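Home | Shop | Glues & Pastes | Tapes | Papers | Workshops | Basket (0)

Mudberg Low-Tack Masking Tape, 50 m roll

Right, masking tape. I know it's the least glamorous thing I sell, and I've put off giving it a proper page for years because I assumed everybody just wanted a price and a button. Then I started getting letters (real ones, with stamps!) asking which tape I use in the bindery, so I've sat down with a pot of tea and written it all out.

I bind and mend books for a living, mostly family Bibles, cookery books and the odd school atlas that's been dropped in a river. I get through a silly amount of tape doing it. None of it ever stays in a book, I should say that straight away. Please don't mend a page with masking tape, I'll only end up picking it off again with a spatula and a bad temper. It's for holding things still while you work, for masking off a cloth edge before you paste, for labelling, and for keeping a template where you put it.

What you get

One roll of beige crepe paper tape, 50 metres long, with a low-tack rubber adhesive. It comes in three widths: 19 mm, 25 mm and 38 mm. I use the 25 mm for nearly everything and the narrow one for spines. The wide one I only stocked because Gangadharan Pisharody kept asking me for it. He makes boxes and he was quite right, it's lovely for holding a tray together at the corners while the glue goes off.

The core is plain grey card, same as the 74 mm cores on the Kilix tape, so it'll sit on a normal desk dispenser if you like that sort of thing. I tear mine by hand. It tears straight across without much fuss, though you do need to start with a fingernail and mean it.

How sticky is it?

Less sticky than the stuff from the decorating aisle. I tried it on book cloth, on marbled paper, on bare board and on the painted shelf over my sink. It came off the cloth and the board cleanly after a whole day. Marbled paper is trickier: a couple of hours was fine, but overnight it took a few flecks of colour with it, and I was cross about that for some time. If your paper is hand-marbled or has any sort of chalky finish, stick the tape to your sleeve first to knock some of the tack off, or use the Tomovau tissue tape, which costs more and is much gentler.

On hard, smooth surfaces it's very well behaved. I put bits down on my bench top to mark where the grain runs, or where the edge of the board should land, and peel them up at the end of the job. It does crease if you lay it in a hurry and the corners can lift a bit, so give it a rub with a bone folder, or just your thumb.
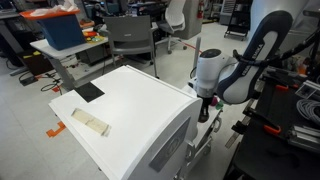 Looking after it

Keep the roll in a tin or a drawer, out of the sun. I left one on the windowsill all through August and by the end the outer layers had gone brittle and the edge had picked up every bit of fluff in the building. If the edge does get dirty, pull off the first turn or two and you'll usually find it's fine underneath. Don't keep it next to the radiator either. And if a roll has gone flat on one side from being sat on, it still works, it just thumps.

Take it off slowly, folded back on itself, and warm it for a second with a hairdryer if it's been on for a while. Senad Nedeljković, who taught me to sew headbands, always said to pull tape "as if it owed you nothing", and I still mutter that at my bench.

Prices

19 mm roll: £2.60
25 mm roll: £3.10
38 mm roll: £4.40
Mixed box, four of each width: £36.00

Postage is the same however many rolls you buy, so do have a look at the Le Goff wheat paste while you're here. The last delivery was 200 rolls and I have 134 left, mostly the 25 mm. Workshops and schools wanting a big order, drop me a line and we'll sort out a price.

Comments

Bettina: Bought the 19 mm for masking spines and it's so much better than what I had. One roll arrived a bit squashed but you're right, it just thumps.

papermoth: Does it take pencil? I like to write on mine.

Reply from the shop: It does! Soft pencil is best. Biro skips a bit on the crepe, and felt tip is fine if you let it dry.

Old Quire: Would have liked a 12 mm. Otherwise no complaints, second order placed.

Contact | Delivery & returns | © The Bindery Cupboard | Back to top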